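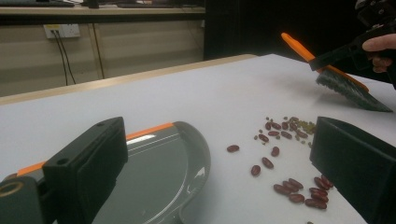

3. Soaking, salting and the business of the skins

I should say before I go any further that I came to this part of the study with a bias. My mother never salted a bean until it was on the plate, and neither did hers, so when Elżbieta Borkowska (my co-author, and a far more patient cook than me) suggested that we put salt in the soaking water I told her it would ruin the lot. We argued for most of January. The trials in this section are more or less how we settled it.

Figure 1. Kidney beans with a few small green and yellowish lentils.

Most of the older household books we read for Section 2 are quite firm on the point. Salt goes in last, they say, or the skins turn to leather. A few of them say the same of vinegar, tomatoes and anything else sour, and there I think they're on much safer ground. What struck me, reading them one after another at the kitchen table, was how often the wording matched. I suspect a good many of these writers were copying each other and had never tried it the other way!

So we tried it. We used dried red kidney beans from one sack, bought through the Sastari shop, and split them into two lots. One lot was soaked overnight in plain tap water. The other went into the same amount of water with table salt stirred in until it had gone. Both were drained in the morning, rinsed well, covered with fresh water and boiled hard at the start, as kidney beans always must be (please don't skip this at home, an undercooked kidney bean can make you properly ill). After that they were turned down and left to simmer with the lids half on.

Our tasters came from the Nollum lunch club, 9 of them in all, and a hungrier panel you couldn't ask for. They weren't told which bowl was which. We asked them to say how the skin felt, how the middle felt, and whether they'd be happy to be served it again. I had wanted a proper scoring sheet with boxes, but Elżbieta thought people would say more if we let them chat and wrote it down afterwards, and I have to admit the notes are much livelier for it.

The salted lot came out ahead on skins. Words like "soft" and "creamy" kept cropping up, and the plain lot got "chewy" and, from one gentleman, "like a raincoat". The middles were harder to tell apart. Two people preferred the plain beans because they liked a bit of bite, and I have some sympathy with that, especially in a salad.

We had meant to run the lentils the same way, and I'm sorry to say we gave up on it. Small lentils cook so quickly that a night in water left us with something close to mush in both bowls, and the tasters couldn't find a skin to talk about. They've been left out of the comparison and come back in Section 4, unsoaked, with the Yin recipes.

One thing I'd still like to look at is the age of the beans. Our sack had no packing date on it, and old beans are well known for staying hard however kindly you treat them. Elżbieta has put a second sack away in her pantry so that we can repeat the whole thing next January with the same beans, a year older.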